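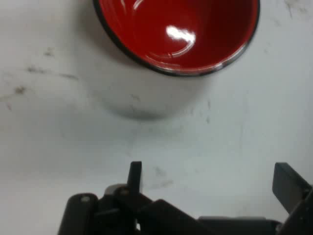
When does the Nundik kitchen swap come back? Saturday-morning regulars can relax, because it opens again in May, in the old Terkus shoe store on the corner.

I've been asking that question all winter, mostly to people in line at the pharmacy, so I was pretty thrilled when Samah Bensaid called me back and said the lease was signed. She started the swap in her own garage four years ago with a folding table and a box of cookie cutters she was sick of looking at. Last year it took in 833 pieces of kitchenware, and 677 of them went home with somebody new. The rest sat in her garage until the new year, which her husband has apparently mentioned more than once.

If you haven't been, it's pretty simple. You bring in kitchen stuff you don't use, you get a paper token for each piece, and you trade the tokens for whatever you like on the shelves. No money changes hands. I went in last spring with a waffle iron and a salad spinner and came out with a cast-iron skillet that I've used nearly every night (my kids are very tired of cornbread).

The big change this year is space. The garage fit maybe a dozen people if they were polite, and last fall the line went down the driveway and past two neighbors' mailboxes. The Terkus store still has its wall shelves from the shoe days, and Samah says they're just the right depth for mixing bowls and stockpots. Baking pans will go in back by the old fitting bench. She's keeping the bench!

Plelico, the hardware place across the street, is lending hand trucks and letting people use its lot until noon. After that the spaces go back to its own customers, so please don't park there and then wander off to lunch. There are 48 spots and I know how we all drive.

A few rules are different too. Enamel pieces with chips on the inside won't be taken this time, and neither will nonstick pans with scratches. Small scuffs on the outside are fine. Electric things have to come with their cords – Samah ended up with five slow cookers last year and not one cord among them. Knives need to be wrapped in a dish towel or cardboard and handed over at the front table, not dropped in a bin.

You can also bring things early. Ezzat, the bakery on the next block, will take drop-offs at its side door from 2 to 4 in the afternoon for the two weeks before opening. You'll get your tokens right there, and unused tokens from last year still count. I found three of mine in a coat pocket and I already know I'm going after a pie dish.

Samah told me 198 people have signed up for the email list, and those folks will hear the exact opening date first. There's a sign-up sheet on the counter at Plelico if you want to add your name. She could also use a few more people to help with unpacking the night before, and she's promising lentil soup to anybody who shows up. I've had the soup. I'm going.

Doors will open at 9 in the morning, and the swap runs until 1.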